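How to Clean a Felt Desk Mat

Updated 14 May 2024

Felt desk mats pick up dust, hair and skin oil faster than most people expect. A light gray one shows it first. The method below works for wool felt and for wool blends up to 400 grams per square meter. Check the label before you start, as some cheaper mats are glued to a cork or rubber backing that lifts when soaked.

What you need: a lint roller, a soft clothes brush, wool detergent, two white towels and a bowl of cool water.

1. Clear the desk and take the mat outside. Shake it hard, then turn it over and shake it again.

2. Lay it flat and brush in one direction only. Brushing back and forth raises the fibers and leads to pilling.

3. Go over both sides with the lint roller. Change the sheet as soon as it stops grabbing.

4. Mix one capful of wool detergent into the bowl. The water should be cool, never above 26 degrees Celsius. Warm water shrinks wool felt, and the edges will curl for good.

5. Dampen one towel, wring it out well and press it onto the stains. Press and lift – do not rub.
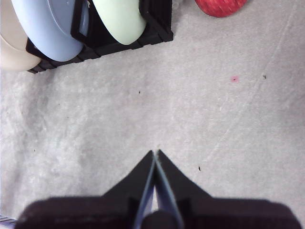

How long does a felt mat take to dry?

Overnight in most rooms if it was only spot cleaned. A mat that was washed all over needs up to 60 hours, turned once halfway through.

6. Blot with the dry towel until no more moisture comes up. Leave the mat flat on a rack, away from heaters and direct sun.

For grease, cover the spot with cornstarch before step 4, wait 30 minutes and brush it off. Ink is harder. Dab it with rubbing alcohol on a cotton swab, and test a corner first.

The Prendar mats sold in the 64 cm width have a stitched edge. Brush along the stitching, or the thread will fray.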